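Drelwood Bench Framing and Parts

Home > Workshop > Benches and framing > Drelwood Service Bench Kit

Drelwood Service Bench Kit

A bolt-together work surface for computer repair, light assembly and small-appliance service. Supplied flat in two cartons. Frame, top, rear rail, mat and earthing lead included. Stool and lamp sold separately.

Sold and supported by Serkbridge. Page updated 2025-11-27.

Overview

The Drelwood Service Bench is made for people who spend their day with the side off a computer. It is lower than a standing workbench and deeper than an office desk, so a full-size tower can lie on its side with room left over for a screw tray, a keyboard and your forearms.

The frame is aluminium extrusion with steel corner brackets. Every member has a slot along its length, and any accessory in the Drelwood range bolts into that slot with the same drop-in nut. Nothing has to be drilled. If you want the shelf higher or the power strip on the other side, loosen two bolts, slide it across and do them up again.

The kit replaces the older welded bench, which we no longer stock. Accessories from the welded bench do not fit this one, with the exception of the lamp arm.

About the framing

Slotted extrusion costs more per metre than square steel tube. What you get for the money is a frame that can be changed later. Customers who bought a single bench for a back room have since added a second bay, joined them with a common rail and run all their leads through the slots. The slots also take a push-in cover strip, available in black or grey, which keeps screws and crumbs out of any channel you are not using.

The finish is clear anodised. It does not need painting and will not mark your sleeves. Wipe it with a damp cloth and a little dish soap. Do not use oven cleaner or caustic degreaser on it, as either will turn the surface cloudy.

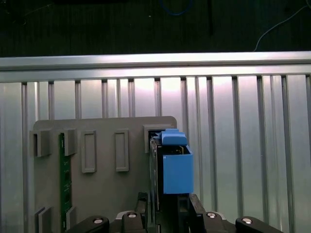

Aluminium bar and slotted panel.

What is in the cartons

Carton one
Four legs with levelling feet
Two long rails and two short rails
Rear accessory rail
Corner brackets
Hardware bag with bolts, drop-in nuts and hex key

Carton two
Laminated top, charcoal
Static-dissipative mat with press studs
Earthing lead and wrist strap
Cable clips
Printed assembly sheet

The hardware bag holds a few more nuts than you need. Keep the spares, since they are the same nuts used by the accessories.

Assembly

Allow an afternoon the first time. Two people make it easier, but one person can manage if the frame is built upside down on a rug or a sheet of cardboard.

Fit the corner brackets to the long rails first and leave the bolts finger tight. Add the short rails, then the legs. Check the frame is square by measuring corner to corner in both directions. When the two measurements match, tighten everything.

Turn the frame over with a helper if you have one. Lower the top onto it and fix it from underneath with the short screws in the small bag. The long screws are for the rear rail and will come through the top if you use them here.

Lay the mat last. It comes rolled and takes a day or so to lie flat, less if the room is warm. Connect the earthing lead to the stud at the rear left corner and follow the printed sheet for the connection at the wall. If you are unsure about your building's earth, ask an electrician.

After the first 30 days, go over the frame bolts again with the hex key. They settle a little as the brackets bed in.

Working inside a tower

The bench was laid out with desktop cases in mind. With the case on its side and the panel off, the board faces up and the memory slots, data ports and drive bays can all be reached from the front edge without leaning. The mat has enough grip that a case with rubber feet or a smooth painted side stays put while you push a connector home.

Put the lamp at the rear of the bench, not at your elbow. Light from behind the case reaches down between the cables, where a side lamp leaves your own hand in shadow. If you only buy one accessory, the lamp is the one we would suggest.

A magnetic tray is handy for case screws but keep it away from spinning drives. The plain divided tray does the same job and costs less. 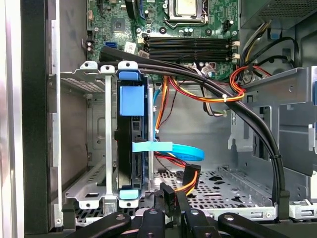
Accessories

Upper shelf. Clips to the rear rail on two uprights. Takes a monitor, a small printer or a row of parts bins.

Lamp arm. Clamps anywhere along the rear rail. Takes any lamp head with a standard pin. The Sakamoto head we stock is a neutral white and has a dimmer on the neck.

Power strip bracket. Holds a strip under the front or rear rail. The strip is not included, as plugs differ from one country to the next.

Nademard bins. Louvred steel back plate with 7 open-front bins. The back plate bolts to the rear rail and can be stacked two high.

Castor set. Four locking castors in place of the levelling feet. These raise the bench slightly, so check the clearance if it has to go under a window ledge.

Divided tray. Moulded, with a lid. Sits in the front rail slot or on the mat.

Cover strip. Black or grey, sold in lengths to suit the long rail. Cut with tin snips or a fine saw.

Load and care

The top is rated for an evenly spread load of 100 kg with the levelling feet fitted. The rating drops with castors, and the figure is printed on the castor bag. Do not stand on the bench or use it as a step.

Clean the mat with plain water or the mat cleaner we sell. Household sprays leave a film that stops it doing its job. Test the wrist strap often and replace it if the cord is kinked or the stud feels loose.

Solder will scorch the mat. Use a silicone pad over it if you solder regularly.

Ordering and delivery

The bench kit is in stock at the Serkbridge warehouse in charcoal only. A pale grey top is due in December and can be ordered now. Both colours are the same price.

Delivery is to the kerb unless you choose the carry-in service at checkout. Please open both cartons and check them against the parts list before you sign. Marks on the cartons are common and do not usually mean damage to what is inside, but write them on the docket anyway.

Orders over 3000 dollars ship free to metropolitan addresses. Regional customers are quoted before dispatch.

Returns are accepted on unassembled benches in their original cartons. Once the mat has been unrolled and fitted with its lead we can't resell it, so the mat is left out of the refund.

Common questions

Can the bench be made shorter?
Yes. The long rails can be cut with a drop saw and a non-ferrous blade. You will also need to trim the top. We don't cut to size ourselves.

Will it fit framing from another maker?
Sometimes. The slot is a common width, but the nuts vary in depth. Order one packet of nuts and try them before buying a full frame.

Is the top heat resistant?
It will take a hot mug. It will not take a hot air gun.

Do I need the mat if I already own one?
The kit is only sold complete. Rails, legs and tops can be bought one at a time through the spare parts page.

Related items
Drelwood rear rail, single length
Drop-in nuts, packet
Replacement mat and stud set
Workshop stool, low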